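Search this notebook
Search

15th August – bakery bag, plaid room, odds and ends

Writing this up before I forget, with tea, at the good desk. Sihan Liang asked me to keep better notes on the room dressing because the last lot were three words and a sketch of a hook, and fair enough, I couldn't read them either. So this one is long. Skip to the bottom if you only want the pictures and the to-do list.

First, the panels. We went back and forth on the plaid for ages and I'm so glad we stuck with it! The red, white and black tartan reads as cozy the moment you look at it, a bit like a picnic blanket that got promoted to wallpaper. The perforations looked like a pain on paper (little black dots all over the print) but I've stopped noticing them. What I do notice is that the pattern looks much bigger on the back wall than on the sides when you stand in front, so if we ever do a Prendside set with a smaller check, order the swatch first and hold it up from where people will be looking. I didn't do that with the Wurnwood sample and the whole sheet went to the scrap shelf.

Order code for the print is 1099, filed under Divero. Don't trust the label on the tube, it says something else. I've crossed it out but the marker is already rubbing off.

Hook rail: it lives on the back wall on the aluminum, and I like it there. Eight hooks, nothing on them yet. I'd been planning to hang something from every single one – tea towels, an oven mitt, a little whisk – and then I looked at the plaid again and got cold feet. There's so much going on behind it. My feeling now is one or two plain things in a solid color and leave the rest bare. Sihan says cream. I say navy, to go with the string handle on the bag. We'll see who gets to the fabric drawer first.

Wire basket: white mesh, left wall, up high. It has compartments, so it's begging to be used for something, but everything I think of putting in it is either too small to see through the mesh or so heavy I'd worry about it pulling. Seed packets? Recipe cards? I tried to picture napkins rolled up and standing in a row and that's my favorite so far. Still empty for now.

The bakery corner is the part I'm happiest with. The theme is "home from the bakery," and the bag does most of the work. White paper, dark blue string handle, and on the lower front a blue-and-white check with a croissant, a donut, a pretzel and a round bun in orange. The blue check next to the red plaid should be awful and I think it's lovely, like two tablecloths having an argument. Stand it toward the back right. When I had it closer to the front in my practice layout it hid half the bread, and the bread is the point.

Bread goes on the lavender tray. I asked for a contrast color and got exactly one vote (mine) for lavender, but against that pale floor the golden crusts really do stand out. There are 5 rolls in the full set and they aren't all the same, which I want to keep: a couple of striped ones, a glazed bun, the yellow bun with the patterned top, and a small one that always ends up tucked away behind something. If you're putting them back in the storage tin, the big striped one goes in first or the lid won't close. I've lost a fingernail to that lid.

Then the panda! Yusuf – that's what we call the whole line of plush on the Yusuf shelf, so technically they're all Yusuf – but this is the one with the round yellow glasses and the red-and-white striped shirt. Pink ears, pink arms. The shirt picks up the walls without matching them exactly, and the glasses pick up the bread. I couldn't have planned it better and I didn't plan it, I grabbed the nearest one. Sits badly, though. The head is heavy for the body and over it goes. I've been wondering about a small beanbag stitched under the shirt. Anyone with a sewing machine and a free lunch break, come and find me.

Budget so far, in dollars: 200 for this room, and I've been good. The tray and the bag were cheap, the panels ate nearly everything. There's enough left for fabric for the hooks and maybe a second tray if we decide the rolls need more elbow room, but I'd like to keep a cushion for whatever gets squashed.

One more thing on the floor color. The pale beige is easy to live with and shows off anything placed on it, but small beige props vanish. Please check the right-hand side by the wall before you sweep up.

Pictures of the plaid room:

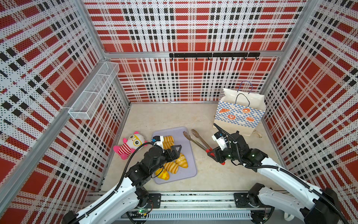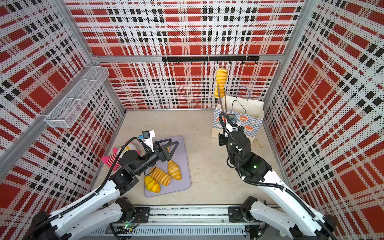
To do before October

- Pick cream or navy for the hooks. One of us has to give in.
- Napkins for the wire basket, rolled. Try 7 and see if they crowd.
- New label for the 1099 tube, in something that doesn't rub off.
- Beanbag for the panda.
- Ask whether the Prendside swatches come in green.
- Find the lid for the other storage tin. I had it on the windowsill and then it was gone.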